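Hand-held gripper won't hang on to quilted fabric — is it my pads or my technique?

Asked in Home Robotics and Automation, December
Tags: gripper, fabric, demonstrations, fisheye

Hi all, long-time reader, first go at asking something. I'm putting together a fabric folding project at home and I've got as far as the hand-held gripper, two fingers, camera looking out over them. You move it about yourself and record what it sees, and later on an arm with the same fingers is meant to copy you. Tea towels went well. T-shirts went well. Then I moved up to a quilted down jacket and it's all gone a bit sideways.

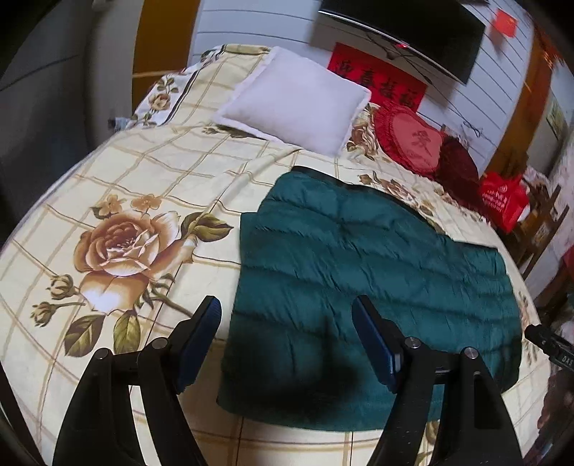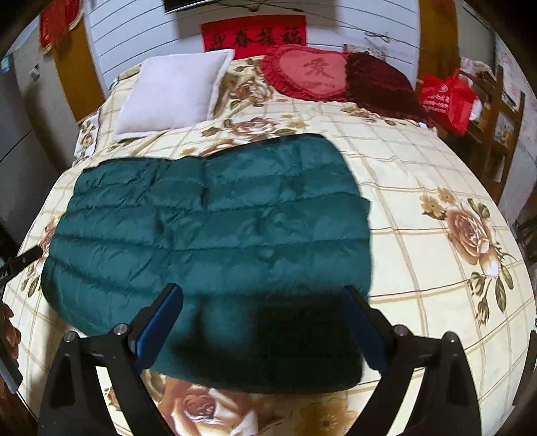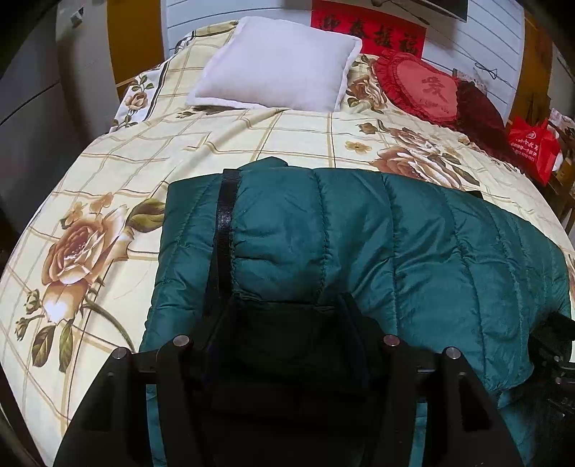 I do all this on the bed as it's the biggest flat thing in the house, and I'm trying to get one simple move right: pinch the near edge, lift, fold it over toward the pillows. With cotton I just close the fingers and up it comes. With the jacket the fingers close, I get a nice fat pinch of puff, and as soon as I lift it squirts out like a watermelon seed. If I press down harder first I get a better bite but then I pick up a bit of the bedspread as well, and the whole lot comes along for the ride.

Things I've tried so far:

Scuffing the faces of the pads with 600 grit. Maybe a tiny bit better? Could be wishful thinking.

Going slower. No difference.

Grabbing the zip instead. Holds beautifully, but the fold comes out crooked every time.

The other thing bugging me is the dark fabric. Between the fingers it goes nearly black in the recordings, right where I'd want to see whether I've caught the edge or not. I've got 627 short recordings from the cotton stuff and I don't want to chuck in a heap of jacket ones that are no good to anyone.

So do I need different pads, different fingers, or different hands? I'm using the Gallska pattern for the fingers if that helps anybody. I can reprint bits at the shared workshop in Posville but the queue there is pretty long at the moment, so I'd love to get it right in one go.

— wobblyelbow

Answer 1 (accepted)

Had the same fight with a sleeping bag last winter! My money is on where you're pinching more than on the pads.

When you grab across the middle of a puffy channel you're squeezing a little balloon. The shell slides over the fill and off it goes. Go for the stitch line instead. The layers are sewn together there so there's much less to slide, and you can feel it through the handle when you've got it. Come in with one finger on either side of the seam, close most of the way, stop for a second, then close the rest. That pause lets the air get out. I still lose the odd one but nothing like before.

For the bedspread coming along, try lifting the near edge with your free hand in a few practice runs, just to learn how high the fingers need to be. You're probably going in lower than you think. A wide lens really messes with your sense of height if you're watching the feed while you do it.

Pads: 600 is very fine, you've more or less polished them. Something much coarser, or cut a few shallow grooves across the face. No reprint needed, so you can skip the queue. Dimas Lumbantobing posted a groove pattern in the Skemo thread on here that I copied, it's three cuts per pad and took me no time with a craft knife. Mind your thumbs.

On the dark bit, I'd lock the exposure so it suits the jacket and let the bedspread blow out a little. You don't need to see the roses. A lamp off to one side is good too, but keep it in the same spot for the whole batch or you'll be sorry later.

And please keep the failed lifts in their own folder and don't delete them. I binned all mine and then wanted them back.

— trinket_shed

Answer 2

Get a vacuum gripper. Fingers are hopeless on fabric.

Comment on Answer 2: Vacuum on a quilted shell leaks like mad, the stitch holes let the air straight through. I tried it on a vest. Would not recommend.

Answer 3

Agree with the stitch line idea. One more — the direction of the channels. If you fold along them the jacket does half the work for you, and if you fold across them it wants to spring open again as soon as you let go. I'd record one direction until it's reliable, then turn the jacket a quarter and start a new batch with its own name.

Also do up the zip and put the sleeves the same way each time, at least to begin with. I didn't, and I spent ages trying to work out why some folds came off and others didn't. Trịnh's notes on folding order are worth a look if you can find them, they used to be pinned but I can't see them now.

Not sure about the exposure question, mine's all on automatic and it's been okay on lighter colours.

— pademelon

Comment from wobblyelbow: Stitch line plus the pause! Had a go before tea and the lift is so much steadier, thank you. Grooves are next, once I find the craft knife. Has anyone got a link to the Skemo thread? Search is giving me nothing but shelving.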